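Kinyua repair shop opens its practice wall to the public

Great news for anyone who has ever wanted to take a computer apart without wrecking one! The Kinyua repair shop in Clornness has put up a wall-mounted practice board for learning where the parts of a PC go, and from June it's open to visitors on 3 evenings a month. 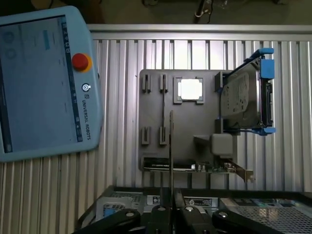 Sessions start at 5 p.m. and take 17 people at a time, so there's plenty of elbow room. Beginners get a short talk on memory and processors, then it's hands on the parts. The dark gray board is 3D-printed, with four slotted holders on the left and a square frame beside the upper ones for the processor. A hard drive sits over on the right in a bright blue caddy, and a green expansion card lies along the bottom - a lovely clear layout for first-timers.

The design comes from Iven, a small workshop across town, and parts were donated by Fatus, the recycling store on the harbor road. Last year's repair days drew 435 visitors, and the shop would love to beat that. Entry is free, kids are welcome with an adult, and you can sign up at the front counter.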